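Hallthorpe Savings Association
Foreign Currency and Wire Transfers: Frequently Asked Questions
Last updated 23/05/2010

Who may send an international wire?
Any member with a checking or savings account that has been open for at least 30 days. Business members must first file Form 511 at a branch.

How long does a transfer take?
Most transfers arrive in 2 business days. Payments to banks that use a correspondent may take longer. Hallthorpe cannot speed up a payment once it has left our account.

What is the fee?
The fee is taken from the account named on the request. The receiving bank may also charge its own fee, which Hallthorpe does not set and cannot refund.

Which exchange rate applies?
The rate in effect when the request is approved. Rates shown on the lobby board are for information only.

Can I order foreign cash?
Yes. The smallest order is $200. Orders are collected at the Pilamville branch with photo identification. Coins are not supplied or bought back.

Can I cancel a wire?
A request may be canceled without charge until it is released. After release, we will ask the receiving bank to return the funds, but the return is not guaranteed.

Does Hallthorpe still accept Mindetti travel vouchers?
No new vouchers are sold. Vouchers already issued may be redeemed at face value until the end of August.

Whom do I contact about a missing payment?
Call the Transfers Desk at extension 456 and have your reference number ready. Written inquiries may be left at the Wumbei Street office.
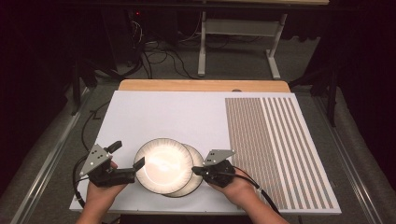
Two paper plates on a white board, with a gripper held at either side.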